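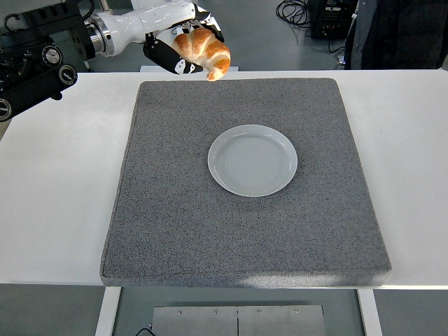
J'ai recommencé les croissants au mois de mai, après deux ans sans toucher à un rouleau. La dernière fournée m'avait laissé un mauvais souvenir : beurre fondu sur la plaque, pâte compacte au milieu, et l'appartement qui sentait le brûlé jusqu'au lendemain.

J'ai repris la recette que Dalia Belhaj m'avait donnée à l'époque où nous travaillions ensemble chez Cloltier. Elle fait 3 tours simples, avec une heure de frigo entre chacun. Je les fais comme elle, sauf que je laisse la pâte une nuit complète avant le premier. Elle s'étale mieux et se rétracte moins.

Le beurre reste le point difficile. Celui du supermarché est trop mou dès qu'il fait un peu chaud dans la cuisine. J'en achète maintenant du plus sec à l'épicerie Stadik, où il est vendu en plaques. Il coûte plus cher et il casse si on le sort trop froid. Je le tape au rouleau jusqu'à ce qu'il plie sans se fendre.

Pour la pousse, j'ai essayé le four éteint avec un bol d'eau chaude. Ça marche, à condition de ne pas ouvrir la porte toutes les dix minutes. La première fois j'ai ouvert, évidemment, et les croissants n'avaient presque pas bougé au bout de deux heures.
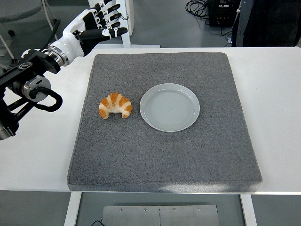

La cuisson, je la cherche encore. Mon four chauffe plus à gauche, donc je tourne la plaque à mi-parcours. À 180 degrés les croissants sortent pâles, à 200 le dessous fonce trop vite. Je vais essayer de démarrer fort et de baisser ensuite, comme le conseille Zorica Petek, ma voisine du dessus.

Sur la dernière fournée, 5 croissants étaient corrects, avec de vraies alvéoles quand on les coupe. Les autres avaient la pointe déroulée. Je pense que je ne les serre pas assez au façonnage. J'en ai congelé une partie crue, je dirai ce que ça donne.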